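The rocket man of Trerkmont

I'm ten minutes late to meet Fadi Chidiac, and he has already ordered for both of us. "You looked like a flat white on the phone," he says, which I decide to take as a compliment. It's Saturday morning, the café is roaring, and he has cleared a patch of table so he can draw me an injector plate on the back of a parking receipt.

Fadi builds liquid-fuelled rocket engines. Small ones, he keeps telling me, with the air of a man who would love to be asked about big ones. He learned the trade at Briswood, left when they shifted to solid motors, and for the past few years has run the test stand at Trerkmont, an old quarry a good two hours' drive from anyone who might complain about the noise (the sheep have apparently made their peace with it).

I wanted to know how a person ends up doing this. Did he have the posters on the wall as a kid?

"No posters. I had a lawnmower," he says. "Dad's Victa. I pulled it apart when I was nine and got most of it back together. Then I got interested in why it wouldn't idle, and that was a fuel problem, and I suppose I've been working on fuel problems ever since."

University was mechanical engineering, and he wasn't much chop at it, by his own account. He failed thermodynamics the first time around. The second time he had Agnes Kvam as his tutor, and she'd spent years on turbine combustors and had a habit of bringing burnt hardware into class in a shopping bag.

"She'd plonk this melted thing on the desk and say, right, what happened here? And you'd have to argue it out. I never opened the textbook that year and I got a distinction. Agnes still rings me after every firing. She doesn't ask whether it went well, she asks what colour it was."
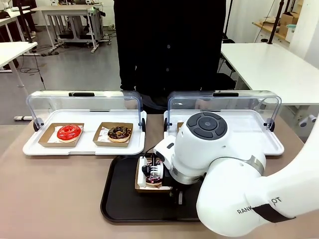
The chocolate one with pink and white sprinkles, in its box.

What colour was it, then? I had to ask.

He laughs and tells me about the first engine they fired under the name Nygård, which was Ylva Åberg's idea, after the farm her grandparents had. It ran on ethanol and liquid oxygen. The plan was a burn of 19 seconds. The first go lasted two, and the flame had a streak of green down one side.

"Green is copper," says Fadi. "Green means your engine is eating itself. Ylva hit the cut-off before I'd even got the word out. She's got hands like a wicketkeeper."

Ylva and her brother Bendik grew up on the other side of the world and came out here to study, and they're a big part of why Trerkmont works at all. She does the valves and the plumbing. He writes the control software and, Fadi says, is the only one of them who labels anything. I met them both on the phone later in the week. Bendik told me he had rewritten the start sequence 63 times. Ylva told me that 62 of those were fixing the first one, and I could hear him objecting in the background.

The green streak came down to one injector hole, drilled a whisker off its proper angle, so that a jet of oxygen was washing the chamber wall. They remade the plate, and the next four firings ran the full distance. I asked Fadi what that's like to stand near and he went quiet for the first time all morning.

"You don't stand near it, you're in a shed behind a bank of dirt, watching a monitor. But you feel it in the floor. And there's this gap – the sound takes its time getting to you, so you see it light and your chest hasn't caught up yet. I love that gap."

The current engine is bigger, though still small, he reminds me. On its best run it made 485 newtons of thrust, enough to lift a well-fed kelpie or two, and he's after more. The new chamber is cooled by its own fuel, which runs through channels in the wall before it gets to the injector. It's an old trick and a fiddly one. If the channels clog you have a very short time to notice.

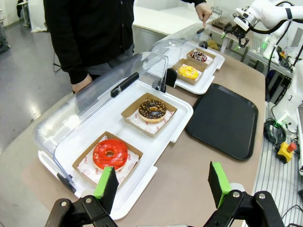

A red-glazed doughnut under the open lid of the display tray.

I wondered who pays for it all. Mostly Prandia, it seems, a company that makes pumps for dairies and took a punt on them when Ingvild Blomqvist, who looks after its research budget, drove out to the quarry in April.

"It bucketed down the whole day," Fadi says. "We couldn't fire. I thought, well, that's us done. And Ingvild just sat in the shed with a cuppa and read the logbook from front to back. She asked better questions about our failures than we'd asked ourselves. Then she asked if the pump people could have a look at our seals."

They could, and did, and the seals are now much better. Prandia gets to test its gear somewhere cold and nasty, and Trerkmont gets its liquid oxygen bill paid. Fadi drives the 382 kilometres to the supplier and back himself, with cricket on the radio when there is any and the same Paul Kelly album when there isn't.

So will one of these engines ever leave the ground? He turns the parking receipt over, finds there's no room left on it, and starts on a serviette. The vehicle he draws is long and skinny, with four fins. He's hoping to have tanks for it by the end of winter, if the welder's shoulder holds up.

"I'd be happy with a kilometre," he says. "Straight up, parachute out, walk over and pick it up. Ylva wants ten. Bendik wants it to stop on the first abort command, and after that he doesn't mind where it goes."

And Agnes?

"Agnes wants to know what colour it'll be." He finishes the last fin and slides the serviette across to me. "Blue, I hope. With the little diamonds in it. You can keep that one, I've got heaps."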